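플라키마르 생활문화관 사진 자료실
주방 도구 돌보기: 젓가락 편
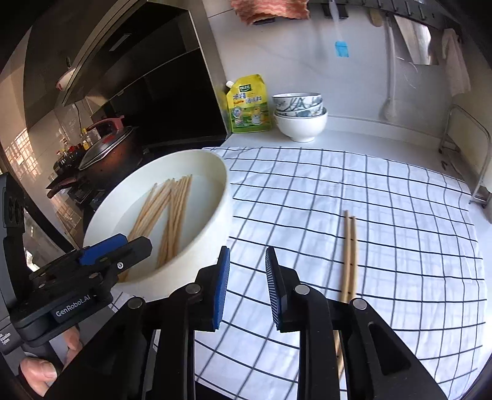
사진 1. 물을 담은 흰색 대야와 나무젓가락. 대야 오른쪽 격자무늬 식탁보 위에 젓가락 한 벌이 놓여 있다.

등록일: 2022년 7월 12일
분류: 생활문화 > 주방 > 식사 도구
자료 정리: 나데주 베나르(Nadège Besnard), 생활자료팀

소개

플라키마르 생활문화관은 가정에서 날마다 쓰는 도구의 보관과 손질에 관한 자료를 수집하여 공개하고 있습니다. 본 자료는 주방 도구 연속 기획의 열한 번째 편으로, 나무젓가락의 세척과 건조, 보관을 다룹니다. 앞서 공개한 도마 편과 주걱 편에 이어 생활자료팀이 구성하였으며, 본문의 손질 지침은 목공예 강사 로헬리오 팡가니반(Rogelio Panganiban) 씨의 검토를 받았습니다.

젓가락은 한국 가정의 식탁에 가장 자주 오르는 도구 가운데 하나입니다. 금속 젓가락의 사용이 일반적이지만, 조리용이나 면 요리용으로 나무젓가락을 따로 갖추어 두는 가정도 많습니다. 나무는 수분을 머금는 재료이므로 금속 젓가락과는 다른 손질이 필요합니다. 관람객께서 자료실 창구에 가장 많이 문의하신 내용도 물에 담가 두는 시간과 말리는 방법에 관한 것이었습니다.

사진 해설

대야 속의 젓가락은 한 방향으로 가지런히 모여 있지 않고 여러 각도로 엇갈려 있습니다. 위쪽 끝은 대야 뒤편 테두리를 향하여 부챗살처럼 벌어져 있습니다. 젓가락을 물에 담글 때 이와 같이 느슨하게 펼쳐 두면 서로 맞닿는 면이 줄어 사이사이에 물이 들어가기 쉽습니다.
대야는 테두리가 넓고 두꺼운 둥근 형태이며, 흰 조리대 위에서 식탁보에 일부 걸쳐 있습니다. 맑은 물을 담았을 때 나무의 옅은 황갈색이 흰 바탕과 뚜렷하게 구분됩니다.

손질 지침

1. 담그기
사용한 젓가락은 되도록 빨리 미지근한 물에 담급니다. 담가 두는 시간은 3분 이내로 합니다. 장시간 담가 두면 나무가 물을 흡수하여 휘거나 결이 일어날 수 있습니다. 옻칠 제품은 담그지 않고 흐르는 물에 바로 씻습니다.

2. 씻기
부드러운 수세미에 중성세제를 소량 묻혀 손잡이에서 끝 방향으로 닦습니다. 여러 벌을 한꺼번에 쥐고 비비는 방법은 표면에 흠을 내므로 권하지 않습니다. 음식이 직접 닿는 끝부분은 한 번 더 닦고, 세제가 남지 않도록 충분히 헹굽니다.

3. 말리기
마른행주로 물기를 닦은 뒤 통풍이 잘되는 그늘에서 말립니다. 바닥이 막힌 수저통에 젖은 채로 꽂아 두지 않도록 합니다. 직사광선과 열풍은 갈라짐의 원인이 됩니다. 습도가 높은 여름철에는 2시간 이상 펼쳐 둔 다음 서랍에 넣으시기 바랍니다.

4. 점검과 교체
마른 상태에서 한 벌씩 밝은 곳에 놓고 살핍니다. 갈라짐, 거스러미, 닦아도 없어지지 않는 검은 점, 세척 후에도 남는 냄새가 있으면 교체합니다. 길이가 달라진 것이나 한쪽만 휜 것은 식사용으로 사용하지 않습니다.

5. 보관
길이와 용도에 따라 구분하여 보관합니다. 조리용 젓가락과 식사용 젓가락은 칸을 나누어 두는 것이 좋습니다. 서랍 바닥에 깐 천이나 종이는 정기적으로 교체하고, 서랍 안쪽도 함께 닦아 완전히 말립니다.

관련 자료

주방 도구 돌보기: 도마 편
주방 도구 돌보기: 주걱 편
식탁보와 행주의 세탁 (2월 공개 자료)
나무 그릇의 기름 먹이기

자료 이용 안내

본 자료의 관리번호는 371번입니다. 교육 및 연구 목적으로 사진과 해설을 이용하실 때에는 출처를 "플라키마르 생활문화관 사진 자료실"로 표기하여 주시기 바랍니다. 상업적 이용이나 원본 파일 제공을 원하시는 경우에는 생활자료팀에 이용 신청서를 제출하여 주십시오. 신청서 양식은 자료실 창구에서 받으실 수 있습니다.

해설 내용에 대한 정정 요청과 의견은 자료 관리번호를 기재하여 생활자료팀으로 보내 주시기 바랍니다. 검토가 끝난 사항은 본 페이지에 반영합니다.

이전 자료: 주걱 편 | 목록 | 다음 자료: 찜기 편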